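Clearing the round table

I have been putting off the round table since May. It was bought as a place to sit down with coffee and it has become the place where everything gets set down by people on their way somewhere else. 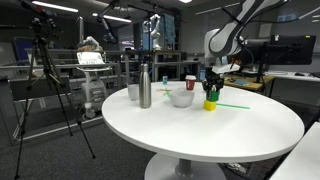
The round table, with the bottle, the bowl, the blocks and the sticks.

The table first, as a few people asked where it came from after the last post. It is a Romness, the pedestal kind, secondhand from a shop called Figueiredo that clears out offices. It cost 196 dollars, which included delivery to the door but not up the stairs. The top and the column came apart for the move. The base did not, and the base is the heavy part. I would measure your stairwell before buying one.

I wanted a single leg in the middle for the chairs. With four legs there is always one chair that has to straddle a leg, and whoever sits there spends the meal sideways. The pedestal fixed that. The white top was less of a decision. It was what they had. I would have picked a wood one if there had been one in the same size, and I am now fairly glad there wasn't, as the white makes the room feel less like a basement. The carpet is dark gray and came with the place, and it soaks up what light there is.

The drawback of a glossy white top is that you see everything on it. Crumbs, rings, pencil marks, the smear left by whatever you wiped it with. I tried a spray first and it left streaks. What works is a damp cloth with one drop of dish soap, then a dry cloth straight after. It takes a minute. Coffee rings come up easily if you get to them the same day. A ring left over a weekend needs a little baking soda, and I only do that with a light hand because I don't want to dull the finish.

The real trouble with a round table is that it has no corners. On a desk or a rectangular table, things drift to a corner and you can at least ignore the corner. On a round one they gather in a bunch, usually on the far side from the door, and the bunch grows toward the middle. I noticed that the front half stayed clear without any effort and the back half was never clear at all. So the job was really half a table.

I sorted by where things ought to live, starting with whatever was nearest to hand.

The water bottle. Stainless steel, tall, goes everywhere. I used to put it away in the cupboard every evening and take it down every morning, and I have stopped. It gets used all day long. It now has a spot on the shelf by the door where I can fill it and leave it. I also took it apart and washed the cap properly, with a small brush, which I should do more often than I do. If your bottle smells of anything, it is probably the cap. The bottle itself can be filled with warm water and a spoonful of vinegar, left for an hour, and rinsed twice.

The white cup. Kitchen. There is no reason for it to stay out, and I have a full shelf of cups. I keep finding that a cup on a table is an invitation to put pens in it, and then you have a pen cup, and then you are short a cup.

The bowl. This one I had to think about. It is a shallow white one with a wide rim, nice enough for soup but not deep enough for much soup. It had been living on the table as a catch-all for keys and change and had gotten emptied out at some point without being put back. I went back and forth. I like a bowl on a table. I don't like what ends up in it. For now it has stayed, in the middle, and the rule is fruit or nothing. If I see a battery in it, it goes back to the cupboard.

The red coffee cup with the lid. Trash. I am bad about these. I bring one home with an inch left in it, thinking I will drink the inch, and I have not once done so. The paper part and the lid go in different bins where I live, so they have to be separated and rinsed, and I think that small chore is the whole reason they pile up. I have started doing it at the sink as soon as I walk in.

Then the toys, if that is the word. The blocks are plain colored cubes and the sticks are thin, in green and orange. They came from a craft and hobby place called Trosidow, in a mixed bag, and I bought them for rainy days when there are kids over. They turned out to be just as popular with adults. Put a few cubes in front of anyone who is waiting for food and they will stack them. I don't want them gone. I just don't want them loose, as the sticks roll off a round table at the slightest bump and a green stick on a dark carpet is hard to find and easy to step on.

I tried three containers for them. The first was a glass jar, which looked good and held the sticks well, but the cubes had to be fished out from underneath. The second was a shoebox. It held everything with room to spare, so other things moved in, and within a week there was a roll of tape and a phone charger in it. The third is what I have settled on, a flat lidded tray from Conau with two compartments, one long and one square. Sticks in the long one, cubes in the square one. It is low enough to slide under the bookcase. The lid is a bit tight and I would not call it a good-looking object, but it is under the bookcase.

One thing I got wrong the first time was putting the tray on a high shelf. It was tidy for several days and then the pieces were out on the table again and stayed out, and the tray sat up there empty. Anything that gets used on the table has to be put away within reach of the table. I have read this advice in other places and did not follow it until I had the empty tray to look at.

The small stuff was the slowest part. Every surface has a few little bottles and caps and odd bits that don't belong to a category, and they take longer to deal with than the large things. I gave myself 10 minutes for all of it with a timer on. Anything I could identify and use went to the bathroom cabinet or the desk drawer. Anything I could not identify went into an envelope with the month written on it. If I have not gone looking for something in there by the end of summer, I will throw out the envelope. I did this with cables last year and it worked out fine, apart from one adapter.

I did not start with the rest of the room. In the past I have begun with a table and ended up with the closet emptied onto the floor at nine at night. So the rule was that I only touched what was on the top or had just come off it. The chairs did get pulled out so I could vacuum around the base. A fair amount of grit collects where the base meets the carpet, and the vacuum head will not reach into the edge. An old paintbrush does it. I go around once with the brush and then once with the hose, no attachment.

While I was down there I checked the bolt under the top. These pedestal tables work loose over time and you feel it as a slight rock when you lean on your elbows. Mine needed a quarter turn. If yours rocks and the bolt is tight, look at the floor. Carpet compresses unevenly, and turning the whole base a few inches can settle it. I would try that before putting felt or cardboard under it.

The whole thing took less than an hour, including washing up. As for keeping it that way, I have one habit I am trying, a quick pass before I turn the lights out. Cups to the sink, blocks in the tray, wipe. I have missed it 4 times so far. On those mornings the back half had already started filling up again, mostly with mail.

I still need to find a place for the mail. I had a wall rack in mind, but the wall nearest the door is the one with the light switch and there isn't much room next to it. A basket on the shelf beside the water bottle might do. If I buy another container I will measure the shelf first this time.

Next on the list is the kitchen drawer with the lids in it.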